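Small harbours need their own pilots' notes

By Seon-mi Joo, 26/07/2021

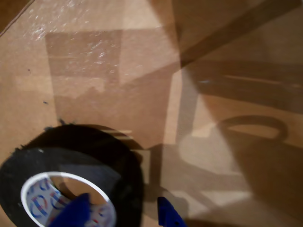

Black tape on brown cardboard.

In Latberg the port office wants to close the local pilots' notebook and use only the passage planning software from Ruteo. I think this is a mistake, although I use the software myself and I like it.

The program learns from ships which have called before. For a big port this works well. Latberg receives 150 ships in a year, and most of them are the same coasters from Vinbridge. When a longer vessel comes with deep draught, the program has almost nothing to compare.

My colleague Chun-yin Lai keeps in the notebook what he learned at the bar: after two days of north wind the ebb sets to the east, and a master should wait for 4 metres on the gauge. No data set has this remark. It is written by hand.

The office says that paper is old and costs staff time. I agree that it must be copied and checked. Then copy it, and let the masters read it beside the screen. The decision comes in September, and I hope that the pilots will be asked before.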